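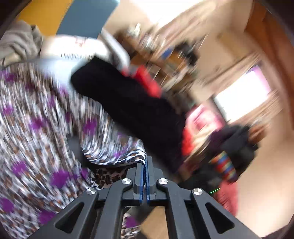

Why Did the Gripper Let Go? (And Why It Sometimes Won't!)

OK so. Robots that pick up laundry. Sounds easy, right? You do it every morning -- grab a shirt, pull it on, done. For a robot it is one of the hardest jobs there is. And at the Noso workshop in Zarkdale it went wrong in October. Twice in one day. Let's find out why.

First, what's a gripper?

A gripper is a robot's hand. Not like your hand though. No thumb, no palm, no pinky. The kind we're talking about has 2 fingers and that's it. They slide together, they slide apart. Pinch, let go. Pinch, let go.

Look at the black one at the top of the page. See the blue rubber pads on the insides of the fingers? Rubber is grippy, like the bottom of your sneakers. And see the black arms with triangle holes in them? They're joined up a bit like scissors. The little round silver caps are where the arms meet and turn. Remember those arms, we'll come back to them.

A gripper can be held by a person too. You carry it around and do the job yourself, and a camera watches. Then the robot learns from what you did. Kind of like copying your big sister when she ties her shoes.

Why is cloth so hard?

Pick up a block. Still a block! Same shape, same size, same corners.

Now pick up a blanket. It droops. It folds. It gets twisted up with a sock. The corner you wanted is now hiding somewhere underneath. A robot that knew where everything was one second ago has to look all over again.

And patterns make it worse. Look at the cloth with the purple blotches and the little brown spots. Is a dark bit a spot, or a fold, or a shadow? You can probably tell. A computer has to guess. When lots of cloths hang over each other -- spotty, black, red -- it has to guess where one stops and the next one starts, too.

What went wrong, part one: the drop

The Noso team were testing a robot called Bonalon. Its job was to lift a bedsheet off a pile and put it in a basket. It had practiced 500 times. Good practice, lots of it.

Then, halfway to the basket -- flop. Sheet on the floor.

Bonalon didn't notice. It went right on to the basket, opened its fingers over it very carefully, and dropped in nothing at all. Then it went back for the next one.

So what happened? The team looked at the recording. The fingers had closed on one thin fold, just the edge of it. When the sheet swung, all that weight pulled on one tiny bit and it slid out. And Bonalon was only checking one thing: are my fingers closed? Yes they were. Closed on air.

That's called a false success. The robot thinks it did the job and it did'nt.

What went wrong, part two: the jam

This one's the safety one so read it properly please.

After lunch a long thread came loose from a towel. It got into the gripper's arms, right in by a joint where they turn. The arms tried to open. The thread pulled tight. The motor pushed harder. The thread pulled tighter!

The motor got hot. Then there was a beep and everything stopped. The beep was Bonalon's heat alarm, and it went off 47 seconds after the thread got caught. The team thought that was much too long. Nobody was hurt and the towel was fine (mostly).

But think about it. What if it wasn't a thread? What if it was a sleeve? Or a finger? Places where two moving parts close together are called pinch points. Doors have them. Folding chairs have them. Scissor arms have a lot of them.

Blurry trouble

One more problem. Swing a camera past a cloth and everything turns to streaks. It's called motion blur. You can see it in the picture, the purple spots are all smeared. Wave your hand fast in front of your face, same sort of thing.

If the robot only gets smeary pictures it can't see the edges well. So it may grab the wrong place. And then we're back to the drop.

How did they fix it?

Bonalon now checks for weight, not just closed fingers. No weight? It stops and looks down.

It lifts a little way first and waits. If the cloth slips, it slips close to the pile.

It moves slower near cloth. Less blur.

The motor stops much sooner if it has to push too hard. 2 seconds now.

Soft covers from a firm called Tarigan went over the joints so threads stay out.

Did that fix everything? No. In the next test it still dropped 9 sheets. But this time it knew it had dropped them, and it went back and picked them up. Big diffrence.

If you ever visit a robot

Keep your fingers away from the arms, even if it's not moving. It might be waiting, not switched off.

Tie back long hair. Tuck in scarves and hoodie strings.

Ask a grown-up where the big red stop button is. Ask before you start, not after.

If something gets stuck don't pull it. Shout "stop" and let a grown-up turn the power off.

Try it at home

You need: a clothespin, a sock, a big towel.

1. Pick up the sock with the clothespin. Easy.

2. Now clip just the very edge of the towel and lift it. Swing it a bit. Did it hold?

3. Try again but clip a thick bunch of towel. Better or worse?

4. Close your eyes and do it again. How do you know if you dropped it?

Number 4 is the hard one. Have a think about what you felt in your hand when the towel was there, and what you felt when it wasn't.

Words to know

Gripper -- a robot's hand.

Pinch point -- a spot where moving parts close together and can trap things.

False success -- when a robot thinks it did the job but it didn't.

Motion blur -- streaks in a picture when something moves fast.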